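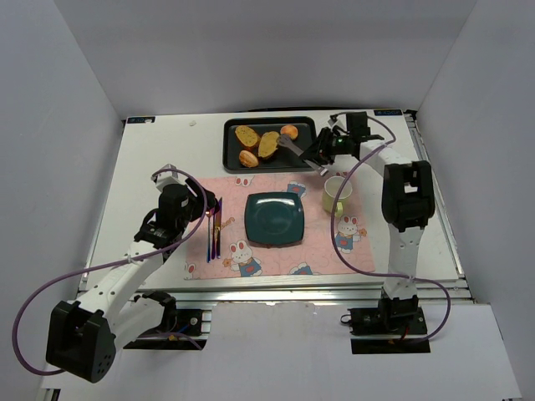
Breakfast Table Sets: Frequently Asked Questions

Skindotent sells table sets for children's rooms, daycare kitchens and small cafes. The questions below are the ones we get most often about the Lunde tray, the Stullum placemats and the Skemoditz tongs.

What comes in the set?
One Lunde serving tray, 2 Stullum placemats and one pair of metal tongs. Bread, mugs and plates are not included.

Which way does the tray go?
Long side facing the diners, at the back of the table, with the placemat in front of it. Leave a little space between the two so crumbs from the tray don't end up on the mat.

How much bread fits on the tray?
Two slices and two small rolls fit in one layer with room left for the tongs. You can stack more, but the rim is low and round rolls will go over it if the tray is carried at a tilt.

Where should the tongs rest?
Across the tray, with the scalloped end by the bread and the handle end out over the rim. Small hands find them easier to pick up that way. Don't leave them lying flat on the mat — the head picks up crumbs and grease and will mark the print. 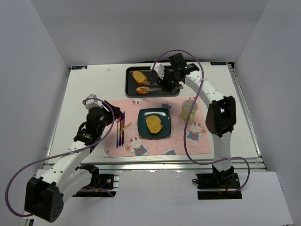 Can the tray go in the oven?
No. It is for serving only. Let bread from the oven cool on a rack for a few minutes before moving it to the tray.

How do I clean the placemats?
Wipe with a damp cloth and mild dish soap, then dry flat. Do not iron. Jam and cocoa should be wiped up the same day, especially on the pink mats with the rabbit print.

Is the rabbit print on both sides?
No, one side only. The back is plain.

Can I put a hot mug on the mat?
Yes, for normal drinks. Pans and baking dishes need a trivet.

Are the tongs dishwasher safe?
Yes. Put them in open, head down. The tray is also dishwasher safe, but hand washing keeps the surface looking better.

Can I order parts separately?
Trays and mats, yes. Tongs are sold in packs of 6. Daycares ordering more than 200 pieces should write to us first — stock of the pink mats is usually low until September.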